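Flandside bench

The Flandside bench is a type of upholstered dining bench with a low back, made to stand along one long side of a table in place of two or three chairs. It takes its name from Flandside, the town where the joinery firm Wodell first offered it as part of a dining set. In furniture catalogs the word is now used also for benches by other makers, if they have the same sloped back and the same stretcher between the legs.

Construction

The frame is normally of solid beech or rubberwood. The four legs are joined by a single H-shaped stretcher, placed low so that the feet of the sitting person can rest on it. The seat is a padded panel, fixed from below with screws, and can be taken off for cleaning or for new fabric. The standard bench has a length of 112 cm and a seat depth of 40 cm. Longer versions exist, but they need a fifth leg in the middle, and many buyers find that this leg disturbs the knees.

The back is lower than that of a usual dining chair. Its upper rail stays under the table top, so that the bench can be pushed in completely when the meal is over. This was the main argument of the early sales leaflets, which were written for small apartments.
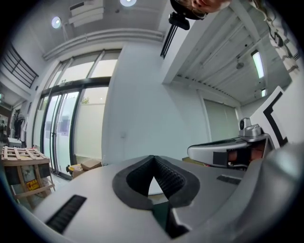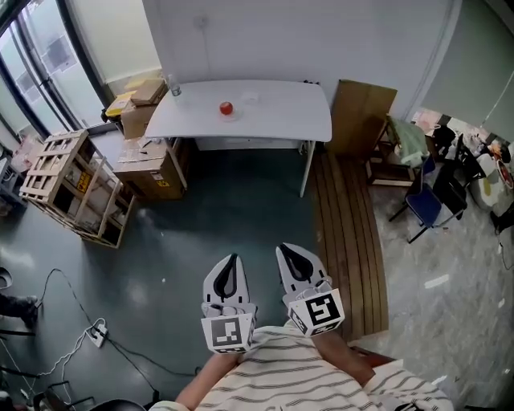
White table with an apple and a glass bottle (second picture).

Upholstery

Early benches were covered in a flat wool cloth, mostly gray or moss green. Later the firm Dirka, which bought the drawings from Wodell, changed to a linen blend and added a line of piping along the front edge. The piping is partly decoration, but it also protects the seam at the place where the fabric wears first. Leather was offered for a short time and then removed from the catalog.

The filling is foam in two layers, a firm one below and a softer one above. In old examples the upper layer has often become flat on one end only — the end nearest to the kitchen, according to upholsterers who repair them.

Variants

The Chou bench is the best known variant. It has no back at all and its seat is divided in two cushions, each 56 cm wide and tied to the frame with cotton tapes. It is lighter than the original and can be used from both sides, for example at the foot of a bed. Some collectors do not accept it as a Flandside bench, as the sloped back is missing.

A corner version was made from two benches set at a right angle and joined by a square seat with sides of 60 cm. It was sold together with a pedestal table, because the legs of a common table made it difficult to reach the inner places.

Care

Loose screws under the seat are the most frequent fault. They should be tightened by hand, with the bench turned over on a blanket. The wood is finished with oil and needs a new thin coat when the surface looks dry.

See also: Settle; Banquette; Dining set

This page was last edited on 23 November 2022.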